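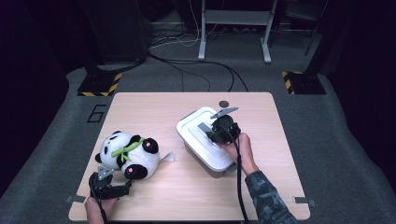

第六讲 木材:纹理、含水率与表面处理

课程:日用材料基础(Nirska 设计学校,基础年级)
讲义整理:Asmaa Filali
修订:2018年6月25日

这一讲接着上一讲的织物与填充料,开始讲木材。上一讲没讲完的缩绒部分移到复习课,练习照交。本讲内容在木工间的实操课上要用到,请带着讲义去,实操课不再重复讲原理。

一、木材是什么样的材料

木材由大量细长的管状细胞组成,这些细胞大多顺着树干方向排列。细胞壁的主要成分是纤维素、半纤维素和木质素。纤维素承担拉力,木质素把细胞粘结在一起并承担压力,半纤维素介于两者之间,吸湿性较强。

因为细胞有方向,木材的性能也有方向。顺着纤维拉,木材很强;横着纤维拉,木材很弱,容易劈开。这种性质叫各向异性。讨论木材时一般区分三个方向:纵向,即树干的轴向;径向,即从髓心指向树皮;弦向,即与年轮相切的方向。后面讲收缩时会反复用到这三个词,考试里也按这三个词给分,写“横向”不算错,但要注明是径向还是弦向。

针叶材和阔叶材的区别在于植物分类,与硬度没有必然关系。轻木属于阔叶材,却非常软;紫杉属于针叶材,却相当硬。英文里的 softwood 和 hardwood 照字面译成“软木”“硬木”容易误导,本课程一律用“针叶材”“阔叶材”。“软木”这个词留给栓皮栎的树皮制品。

二、年轮与早晚材

温带树木每年形成一圈年轮。生长季初期形成的部分叫早材,细胞腔大、壁薄,颜色浅;后期形成的部分叫晚材,细胞腔小、壁厚,颜色深。松木、落叶松的早晚材对比明显,椴木、桦木则不明显。

早晚材的硬度不同,这一点对打磨和染色都有影响。用手直接拿砂纸打磨松木,软的早材磨得快,硬的晚材磨得慢,板面会出现起伏。解决办法是在砂纸后面垫一块平整的硬木块或软木块。染色时,早材吸色多,晚材吸色少,结果可能和原来的明暗关系相反,看上去像照片的底片。Kevin Buckley 的样板架上有一组这样的松木染色样板,课间可以去看。

三、锯切方式与纹理

同一根原木,锯切方向不同,板面上的纹理也不同。

弦切板:锯面大致与年轮相切。板面中部常见山形或抛物线形花纹,两侧逐渐变直。出材率高,价格较低,但容易瓦形翘曲。

径切板:锯面大致垂直于年轮。板面纹理接近平行直线,尺寸较稳定。橡木径切时会露出射线组织,形成带光泽的斑纹,俗称银光纹。

半径切板:年轮与板面成斜角,介于前两者之间。桌椅的腿常用这种料,因为相邻两个侧面的纹理比较接近。

单板和胶合板的情况要另外看。旋切单板是把原木像削铅笔那样转着切成一张连续的薄片,纹理宽大,常有重复的图案;刨切单板则可以模仿弦切或径切的效果。只看板面不容易判断一块板是实木还是贴面,应当看端面。实木的端面能看到年轮,并且与板面纹理能接上;胶合板的端面能看到层与层之间纹理方向交替。

浅色板面上的纹理走向有时很细,正对着灯光看不清楚。把灯放低,从侧面照,或者用湿布擦一下,纹理会显出来。擦过的地方要等干透再继续加工。 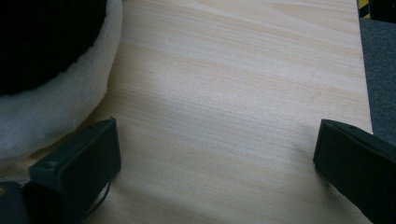 四、含水率与变形

木材里的水分成两种。一种在细胞腔里,叫自由水;另一种在细胞壁里,叫结合水。新伐的木材先失去自由水,这时重量下降,尺寸基本不变。自由水散尽而细胞壁仍然饱和的状态叫纤维饱和点。低于这一点,结合水开始减少,木材才开始收缩。

含水率的计算方法是:含水重量减去绝干重量,再除以绝干重量。分母是绝干重量,所以含水率可以超过百分之百。去年交上来的作业里,不少人把分母写成了湿重,算出来的结果偏低。

例题:一块试样烘干前重 170 克,烘至绝干后重 99 克,求含水率。
解:失去的水分为 170 减 99,即 71 克;71 除以 99,约等于 0.717,含水率约为百分之七十二。这块试样仍高于纤维饱和点,不能用来做家具。

收缩在三个方向上不一样。弦向最大,径向次之,纵向很小,一般可以忽略。弦切板的瓦形翘曲就是由弦向与径向的收缩差引起的。板子干燥时,远离髓心的一面收缩更多,所以板的两边向树皮一侧翘起。

木材放在室内会与空气中的水汽达到平衡,这时的含水率叫平衡含水率。它随相对湿度变化,冬天供暖时低,潮湿季节高。Vernidska 实习车间的料架离暖气很近,十一月供暖开始以后,架上的料会继续变干,取料前要重新测一次。测量时用针式含水率计,探针顺纹插入,同一块板至少测三处,不要只测端头,端头总是比中间干。

设计上对变形的处理办法有以下几种:

桌面与底架的连接留出活动余地,用长圆孔或木扣,不要用胶把桌面整面粘死在横撑上。

框板结构中,芯板嵌在槽里不上胶,让它自由胀缩。

宽板用窄条拼成。相邻板条的年轮方向是否交替,木工之间有不同意见。Fiachra Keogh 主张交替,理由是整体更平;Ultan Ó Ceallaigh 主张同向,理由是变形后只呈一个大弧,容易用横撑拉平。两种做法都能用,作业里任选一种并写明理由。

两面都做涂饰,遍数相同。只涂一面的板,两面吸湿快慢不同,容易弯。

五、打磨

打磨的目的是去掉刨痕和锯痕,为涂饰准备均匀的表面。砂纸号数越大,颗粒越细。

有明显刨痕的板从 80 号开始,逐级加细,不要跳得太多。前一级的划痕没有去掉就换细砂纸,后面花多少时间也磨不掉,上油以后会很明显。普通油饰磨到中等粒度就够了,最细可以用到 320 号。磨得过细,表面孔隙被磨屑堵住,染料和油不容易渗入。

全程顺纹打磨。横纹的划痕切断了纤维,比顺纹的划痕更容易看见。端面要比板面多磨一级,否则端面吸油过多,颜色会发深。

使用水性涂料之前,用湿布把表面擦一遍,让倒伏的纤维立起来,干后再用最后一级砂纸轻磨。油性涂料可以省去这一步。

六、表面处理

油饰:亚麻籽油、桐油等。渗入木材,不形成厚膜,手感接近原木,修补方便。耐水耐热一般,需要定期补涂。浸过油的抹布在氧化时放热,堆在一起可能自燃,用后摊平晾干,或者浸水后放入带盖的金属桶。这一条写进了车间守则,违反者当天停止操作。

蜡:光泽柔和,保护作用弱,通常加在油或虫胶上面。

虫胶:溶于酒精,干得快,适合封底。遇酒精和热会发白。

清漆:形成连续的膜,耐磨耐水。破损后局部修补困难,往往要整面重做。

皂洗:北欧一带用于浅色木材,能减少发黄。保护作用有限,但旧了可以重新洗。适合白蜡木、山毛榉和松木,不适合含单宁多的木材,橡木用碱性皂液会变深。

浅色木材的发黄主要由光照引起,木质素在紫外线下降解。油会使颜色立刻加深,以后还会继续变黄。想保持浅色,可以选水性清漆,或者在皂液里加少量白颜料。先在废料上试,废料要和正料取自同一块板。

七、作业

1. 从木工间取一块废料,画出端面年轮,判断它是弦切、径切还是半径切,并预计干燥后往哪一边翘。

2. 把同一块料分成四格,分别用油、虫胶、清漆和皂洗处理,各留一半遮光,放在窗边。期末交样板和一页文字说明。

3. 画一张桌面与底架的连接详图,标明哪里可以活动,哪里固定。

4. 阅读 Kevin Londoño 编的《车间笔记》中关于榫接合的一章,下一讲从直榫讲起。

样板背面用铅笔写姓名和处理方式,不要用圆珠笔,油会把字迹化开。交到 Asmaa Filali 办公室门外的架子上。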